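Wotbridge Forums > Memorials and Local History > Oral history recordings, where to keep them?

munshi_fan
Ok so our historical society has 59 cassettes, interviews with WWII vets and a few camp survivors who settled here after. Recorded in the 80s mostly. Board wants to put clips on a plaque by the memorial, QR code thing. I think the tapes need to be copied and stored right first. Plaque later. Anyone done this?

Starer
Did it with our county. Copy first, always. We paid a shop 250 for the first batch and the rest we did in the library basement with a borrowed deck – slow, real time, no way around it.

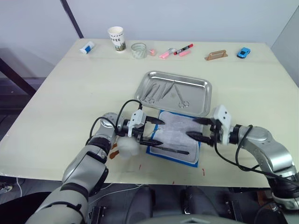
Do the families have to sign off before clips go on a public plaque?
Depends on the release the person signed back then. If it says research use only, go find the kids or grandkids and get a new one in writing.

munshi_fan
Half of ours have no release at all. Just a name and a town on the label.

gruvness
Then don't post them. Sorry but no. People said things in those interviews they never told their own kids. My grandmother gave one and she would of hated a stranger playing it on a phone next to a parking lot.

Starer
Disagree a little. She gave the interview so somebody would hear it. A tape in a box does nothing for anyone.

gruvness
A tape in a reading room with a person at the desk is not a tape in a box. Big difference. And a 30 second clip of somebody's worst year, cut to fit a plaque?? come on

munshi_fan
Fair. Board thinks short clips get the school groups interested. I went back and forth on it all of June. One interview runs five tapes, the man doesn't even get to the war until the third one. How do you clip that

Starer
You don't, you put up the whole thing with a written index. Minute marks, topics. Took us forever but teachers use it.

Also make two copies, keep one in a differnt building. Ours flooded. Enough said.

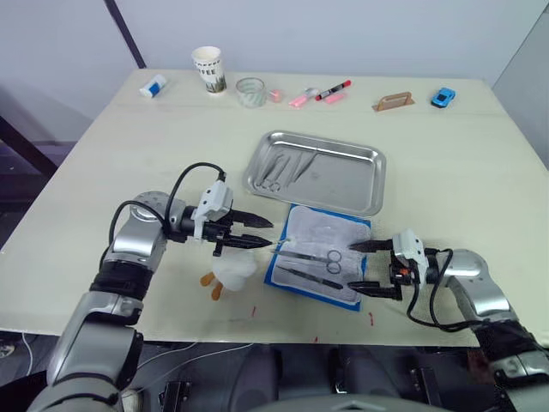
Vasanthi Sivakumar: Index is the right call, and please type up the transcripts too. The spellings of the villages are all over the place on ours, three versions in one interview. Keep every version in a note, don't pick one and toss the others.

munshi_fan
oh good point, we have that with the ship names too

gruvness
ok transcripts I can live with. Plaque could just have the names and say where to go listen.

Starer
Names only is pretty dry. But fine, better than a fight with the families.

munshi_fan
Meeting is at 7 pm, will bring all this. Grant is 2865 total and the plaque quote eats most of it – so the copying might have to win by default lol. Will post what they decide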